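Suturing practice evening – speaker notes
Ultan Quinlan, Sunday, November 10, 2024

Start with thanks to Seema Pal for the room at Grustelby. Handout is 2 pages, pass it round now.

Topic is the practice pad and how to treat a straight cut on it. Most of the trainees have sewn foam before. The pad creases, and you can lose sight of the edge if you go too fast. Say this slowly.

Ask them to look at the cut first, before any talk of the needle. Where does it start, which way does it run, how far in from the edge will the first bite go?

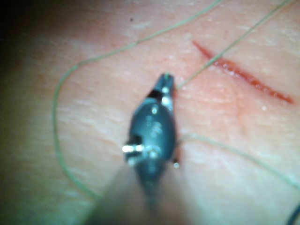 Straight cut on the pale pink pad, green thread in the jaw tip.

Give them a minute. Someone will ask about bite depth – same distance on both sides, square to the cut. Draw it on the board if needed.

Next, the needle. Hold it firmly, back from the point. Check the angle before going near the pad. Keep the thread where you can see it.
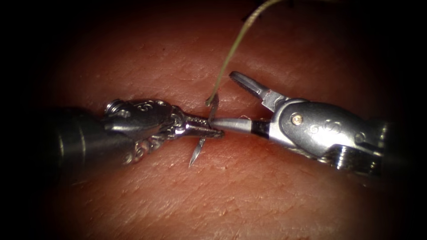

Passing from one side to the other is where most needles get dropped. Go slowly, and don't let go with the first jaw until the second has a proper grip. Fiachra Tierney will show this twice.

Practice slots after the break, 22 people signed up. Kamarul Teoh has the list. Used pads go back in the Prukell box by the door – needles go in the sharps bin first.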